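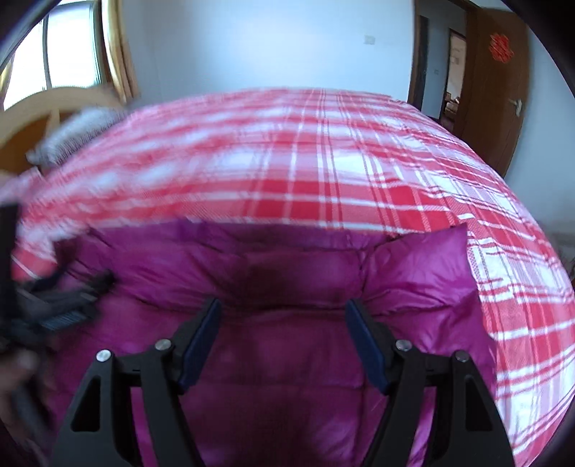
**Folding puffy stuff: are machines there yet?**

**mazurek_fan** (September 10, 2021)
The Mazurek folder does T-shirts fine. 174 in a row at the Olard laundry before it jammed. Winter stuff is a different story. My vote is no, not for a house.

**dockhand30**
Disagree. We run an Eltitz cell at the Flernudmont shop and it bags quilted vests all shift. It cost a lot and it needs a fixed table, but it works.

**tillie_b**
A fixed table is the whole problem. At home the stuff is on a bed, in a heap, and the sheet moves when you pull on anything.

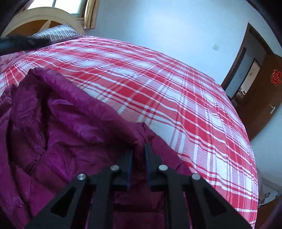

Down is slippery too. Pinch it and you get a fold of shell and a lot of air. I'd want to see a machine find the collar before I believe any of this.

**dockhand30**
Finding the collar is a vision problem. Those get solved. Ours missed 30 out of 3,971 vests in June.

**mazurek_fan**
Same vest, same size, same way up, right? Do a kid's coat next.

**dockhand30**
Two sizes. But yes, same way up.

**tillie_b**
Once it's laid out like this I'd call it half done. Sleeves in, bottom up, finished.
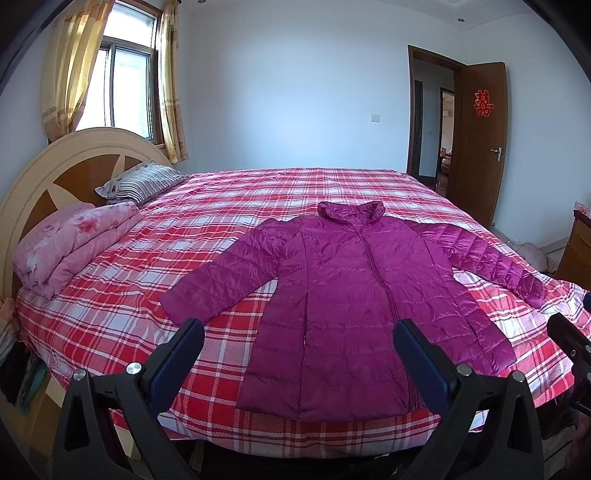 *Long down jacket flat on the bed, sleeves out*

**mazurek_fan**
Getting it to that point is the half I'd pay for. Some 519 dollars, tops.

**dockhand30**
Then you'll be folding by hand for a while.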